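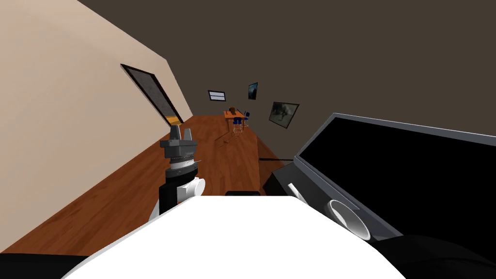
So I finally went to a robot open day! My friend Catriona Cruickshank has been on at me for ages to come along to one, and when Lornavlow opened its doors in December she booked the pair of us in before I could think up an excuse. We got there just before 2 in the afternoon, slightly damp, and were handed a sticker each and pointed towards a corridor that smelled of soup.

I should say up front that I know next to nothing about robots. I can work our washing machine and that's my limit. Catriona did a bit of programming at college and kept nodding at things, so I nodded as well.

The first room was all simulation, and I'd happily have stayed there the whole afternoon. They have a made-up house that lives entirely inside a computer, with a wooden floor and pictures on the wall and a couple of blue-seated chairs by a little orange table, and the robot lives in there too. You get to see the place from where the robot is, with its own arm sticking up in front of you. I found it oddly cosy (apart from the whole room leaning over at a mad angle, which made me want to tip my head sideways until my neck hurt).

Tianyou Yuan was looking after that room and he was lovely, very patient with daft questions. I asked why they bother with a pretend house when there are plenty of real ones about. He told us they can run the same job 500 times overnight in the simulator and nothing gets broken, and if the arm goes straight through a wall they just press reset. They call the simulator Noken. I asked if it was short for something and he said he'd been there two years and had never asked.

Then we got a go ourselves. You stand at a desk with a sort of handle thing, and moving it moves the arm on the screen, and squeezing it closes the two fingers. Sounds easy! I was hopeless. I kept going forwards when I meant up. A girl of maybe ten had her turn after me and had the hang of it before her dad had got his coat off.

Next door was Fiona Hepburn's talk, 40 minutes with slides. The first half was great, all about how hard it is to get a machine to cope with ordinary mess in ordinary rooms, and how doors are a pain, and glass is a pain, and rugs are the worst of the lot. The second half had graphs. Catriona took notes. I ate a mint and looked at the graphs.

After that there was a real arm on a bench, stacking cups. Dougal Chisholm was running it and you could tell he was nervous - he kept one hand hovering over the stop button the entire time. It dropped the first cup, managed the next few, and got a proper round of applause at the end, and he went bright pink.

Tea was in the canteen, with very good cheese scones. If you fancy going, they're planning another one in spring. Take a jumper, the bench room is freezing, and park up by the church because the car park only has 17 spaces and we had to go round it twice. Catriona has already asked me to come again and I've said yes, as long as I get another shot at that handle.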